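Clementina Pacheco joins the Stodcombe office

Those of you who have rung the Stodcombe office since July may already have heard a new voice at the other end, and it's high time we introduced her properly. Clementina Pacheco has come to us as senior acoustics consultant, after 16 years of working on halls, studios and school theatres of every size, and we couldn't be happier to have her. She grew up playing the viola (she still does, when her neighbours allow it) and came to acoustics by way of an engineering degree and a summer job tuning the reverberation curtains in a university recital room.

Her first big job with us is the refurbishment of the Mfinanga Playhouse, where she is working alongside Kibet Mabula on the auditorium and Sabine Kramer on the stage machinery. Anyone who has sat in the back rows at the Playhouse will know the trouble - a lovely warm sound for a string quartet, and then the moment an actor turns upstage you lose half the line. Clementina has spent three long evenings there already, sitting in nearly every row of the balcony with a notebook, and her early thinking is that the rear wall wants reshaping and the old carpet under the seats wants to go. The seating layout will change a little too, with 98 places in the new balcony and a much kinder aisle for people who find the stairs hard. 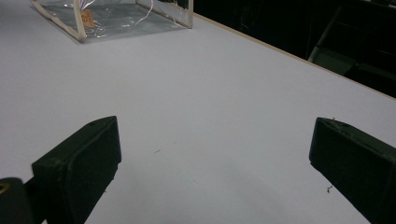 A white tabletop with plenty of clear space on it.

Kibet tells us the two of them have already had their first good-natured disagreement, over whether the timber panels beside the proscenium should be kept as they are or turned to face the stalls. The client has asked to see both versions drawn up, so we'll let you know who wins. Sabine, very wisely, is staying out of it until somebody wants to hang something from the panels.

Before joining us Clementina was with Hutimside, where she looked after the rehearsal rooms for the Cakach dance centre, a project many of us had admired from a distance for its quiet floors and its beautifully behaved ventilation. She has promised to give a lunchtime talk on it in the Stodcombe meeting room, and Obadia Chege is looking after the list of names, so please drop him a line if you'd like to come along. Sandwiches are provided, but do tell him about allergies when you write.

Subira Massawe, who heads our performance spaces group, will remain the main contact for the Playhouse, and Clementina will be happy to take calls on any other matter of sound, noise or vibration. She is usually at her desk by 8 in the morning and is, she says, at her most patient before lunch.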